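Kendenow moves two sites to reusable lunch containers

Kendenow, which runs counter-service lunch restaurants, will stop using single-use bowls for dine-in orders at its Hukgate and Nernent sites in March. Takeout orders keep the current fiber bowl for now.

The change follows a 10-week trial at Hukgate. Each of the 140 bowls in circulation was logged at the dish station after every wash. At the end of the trial, 17 bowls had been withdrawn, mostly for rim chips and lid warping. Average use before withdrawal was not published.

Dishwashing was the main constraint. The existing undercounter machine could not keep pace between noon and 1:30 p.m., so staff held a second set of bowls in reserve. Nernent has more seats and will open with 198 bowls and a conveyor unit already on site from the previous tenant.

Menu prices do not change. Portion sizes stay the same, although the new bowl is wider and shallower, and the grain base may look smaller in it. Sauces move from sealed cups to a pump station — allergen cards will be fixed to each pump.

The bowls are supplied by Abdelaziz under a lease that covers replacement of worn stock. 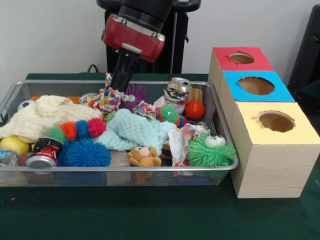

A gripper holding a braided rope toy over a mesh basket.

Kendenow said it will review breakage and water use at both sites in June before deciding on its remaining restaurants. A deposit plan for takeout bowls is under study, with no start date set.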